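Irkus says its new planner lets robot hands handle soft food. The numbers need a closer look

July
By the robotics desk

Irkus, which sells motion software for multi-fingered robot hands, put out a new version of its grasp planner on Monday and says it can now pick up soft, easily crushed food without a model of each item. The release is called Plilon. According to the company, it completed 1108 pickups in testing and damaged very few of them.

How few depends on what counts as damage, and the release notes are thin on that point. A pickup is scored as good if the item leaves its container and stays in the hand for the length of the check. A torn skin or a dented top is logged in a separate column, and that column is missing from the summary Irkus sent to customers. We asked for it. The company said it would be part of a longer write-up later in the year.

The idea behind Plilon is simple enough. Older versions of the planner looked at an object once, picked a set of contact points, and sent the fingers there. If the object sagged or slid, the plan was already out of date. The new version plans in short steps. It guesses at the shape, moves the fingers a little, checks the joint readings against what it expected to feel, and plans again. Irkus says this loop runs at 60 updates per second on an ordinary desktop machine, with the camera feed handled apart from it at a slower rate.

Steamed buns are one of the test items, and a fair choice. A bun gives under pressure, has no flat side to pinch, and sits low in a bowl where the rim gets in the way of the fingers. The planner has to bring one hand in over the rim and get the fingertips low without pushing down from the top.
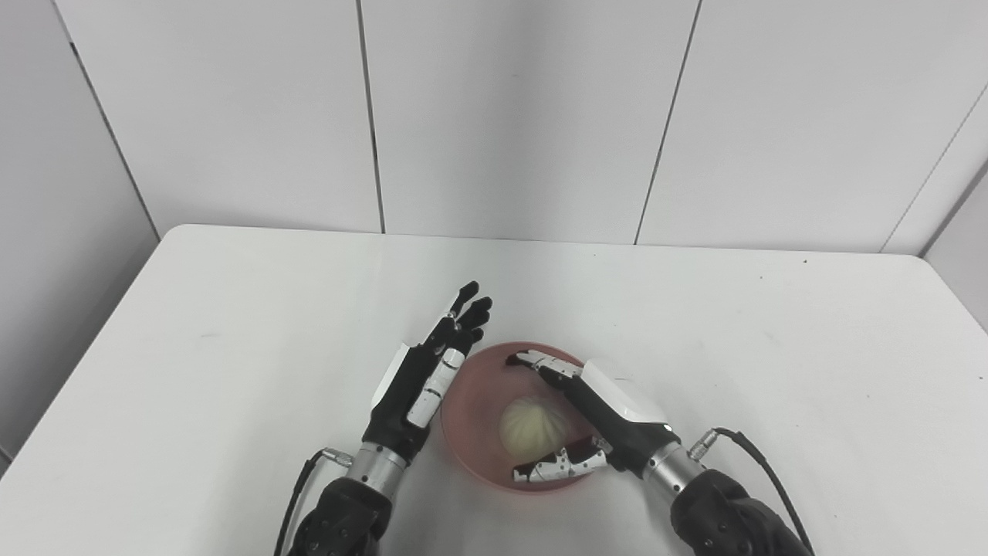

The right hand reaches into a bowl beside a steamed bun while the left stays raised and open.

What the tests leave out is most of what a kitchen or packing line would throw at the software. The items were set out one at a time, in a single bowl, on a plain white table. There was no pile to dig through and no second bun stuck to the first. Irkus says the perception side of Plilon can separate touching items, but the 1108 pickups in the summary do not include any. A planner that has never had to choose which bun to take has skipped a large part of the job.

The two-handed claim also needs some care. Marketing copy for the release talks about "coordinated bimanual handling." The technical notes are more modest. For small items, one hand does the reaching and the other is parked in a ready pose, with its joints held still so that it stays clear of the first hand's path. The planner does reason about both arms, mostly to keep them from hitting each other. That is useful work, and it prevents expensive accidents, but few buyers would read it as coordination.

Speed is another weak spot. The notes list a limit on fingertip speed near soft objects and give no average time per pickup. Two integrators who tried an early build told us the motion was careful to the point of being hard to watch. One of them, Ghauri, runs a small test kitchen for automation clients and gave the planner 300 tries on its own dumplings and rolls. Ghauri said the fingers got under the food more reliably than with the last version, and that the software stopped and asked for help more often than it would like. It would not share a success rate.

Irkus does deserve some credit for the tooling. Every run can now be replayed step by step, with the planned finger path laid over the one the hand took, and an engineer can see at which update the two began to drift apart. Failed runs are saved by default. In the last version they had to be switched on by hand, and plenty of users only found that out after something went wrong. The replay tool works with logs from other planners too, provided they are converted first. For many labs it may turn out to be the best reason to upgrade.

There is competition. Zustgate, a rival package, takes the opposite route and learns its finger motions from human demonstrations, with very little explicit planning. Its backers say it needs 100 demonstrations for a new food item. Irkus says Plilon needs none. Neither claim has been checked by anyone outside the two companies and their customers, and the two have never been run on the same hands with the same food. Until that happens, a comparison is guesswork.

Plilon is a free update for customers on a current support plan. Those on older plans will have to pay, and Irkus has not published the price. The new perception module needs a fresh camera calibration before first use, and saved grasps from the last version will not load.

Related items
Zustgate adds a simulator, drops support for older arms
Why grasp success rates are so hard to compare
Touch sensing without touch sensors: what joint readings can tell you
Ghauri opens its test kitchen to outside developers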